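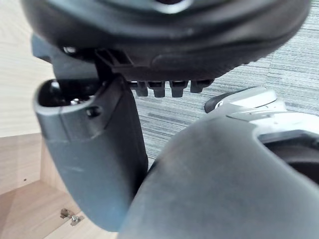
Kaveroのグリッパーを家庭内作業の検証用に買おうかな、と考えている方から、いちばんよくいただく質問が「本体のほかに何を予算に入れておけばいいですか?」です。Fustoで機材販売の窓口をしている私としては、まず指を見てください!と言いたくなります。濃いグレーのつや消し面の下半分に、白っぽい擦り傷や筋がついていますよね。家具の扉まわりで動かす使い方だと、指はこういう見た目になっていくものだと思って計画を立てておくと気が楽です。傷そのもので性能が落ちるわけではありませんが、指は消耗品の欄に書いておいてください。本体と一緒の「設備」に入れてしまって、あとで経理の方と揉めたお客様が本当に多いんです。

Kavero グリッパーセット(家庭内作業向け)

価格:58万円(税別)
電源:AC100V(専用アダプター付属)
納期:ご注文から約4週間
保証:2年(指と手首カメラのレンズカバーは対象外)
付属品:グリッパー本体、手首カメラ、取付ブラケット、ケーブル一式、六角レンチ
別売:交換用の指、延長ケーブル、Caron製アーム用の変換フランジ

アーム本体は入っていません。ここ、太字にしたいくらい大事なところです。ページの写真だけ見て「アームごとこの値段!?」とお電話をくださった方がいて、お互いにちょっと気まずくなりました(すみません、うれしい誤解ではあるのですが)。すでにアームをお持ちなら、取付面の図面を先に送ってください。変換フランジが要るかどうか、見積もりの前にお返事します。

どんな場所で使う人向け?

工場のラインより、木の床やカーペットのある部屋、扉や棚のある部屋で試したい方に向いています。家具の内側の角とか、蝶番のすぐ横とか、指先を近づけたい場所ってだいたい狭いんですよね。カタログの最大把持力ばかり気にされる方が多いのですが、私なら先に自分の現場でいちばん狭いところを測ります。指が通らなければ力があっても使いどころがありません。

うちの技術担当のArif Hettiarachchiは、導入前に段ボールで指の形を切り抜いて、実際の棚に差し込んでみるやり方をすすめています。最初に聞いたときは工作の宿題みたいだなと思ったのですが、やってみるとこれが早い!型紙のデータは、お問い合わせいただければ無料でお送りします。

床のことも少し。カーペットと木の床が隣り合っている部屋では、台車の高さがその境目で変わります。グリッパー側でどうにかする話ではないので、台車の調整足か、敷板の費用を見ておいてください。敷板はホームセンターのもので十分です。

それから小さな金具。ネジや真鍮色の部品を床に置いたまま作業することって、よくありますよね。組み立て中の部屋で試すなら、部品トレーを予算に足しておくと後が楽です。安いものですし、経費の説明にも困りません。

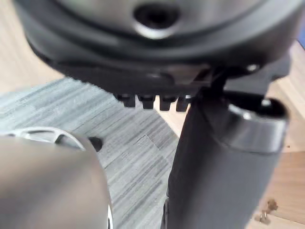
見積もりに入れ忘れやすいもの

交換用の指
最初の注文に予備をつけておくのがおすすめです。追加で頼むと送料がまたかかりますし、社内の稟議をもう一度回すのが面倒だという声もよく聞きます。

手首カメラの調整時間
お金というより人の時間です。手首のカメラはハンドのすぐそばにつくので、ハウジングや指が画面に大きく入ります。近すぎるものはぼけますし、「部屋全体を見たい」という用途には別のカメラを立てたほうがいいです。部屋用のカメラは当店では扱っていないので、お手持ちのもので大丈夫。その代わり、三脚の置き場所を先に決めておいてくださいね。

ケーブルの長さ
付属のケーブルは机の上で使う前提です。アームを台車に載せて動かすなら、延長ケーブルを一緒にご注文ください。足りない長さで無理に引っぱると、コネクターのほうが先に傷みます。

教育の費用
初回のオンライン講習は価格に含まれています。講師はSylvie Sutherlandで、通訳が入ります。二回目からは有料になるので、担当者が入れ替わる予定のあるところは、年度の予算に一回分足しておくと安心かも。

レンタルはありますか?

あります。ただ、貸出機はRarkivuraの倉庫から出るので台数が少なくて、1月から年度末にかけてはほとんど埋まってしまいます。この時期に使いたい方は、秋のうちに声をかけてください。レンタル後にそのまま購入される場合は、レンタル料の一部を本体価格から差し引きます。貸出機の指には前の方の使用跡がありますが、動作は出荷前に確認しています。

返品と修理

未開封なら返品をお受けします。開封後は修理対応です。修理のときはグリッパーだけ外して送ってください。アームごと梱包されたことが一度あって、受け取った私も配送の方も腰が大変でした……。取り外しの手順書は付属のレンチと同じ袋に入っています。袋ごとなくした方には手順書だけメールで送りますので、遠慮なくどうぞ。

お見積もりのご依頼には、使う場所、お持ちのアームの型番、希望の納期を書いていただけると助かります。予算がまだ固まっていない段階でも大丈夫です。稟議用に、本体と消耗品を分けた見積書もお作りします。午後3時までにいただいた分は、その日のうちに一度お返事しています。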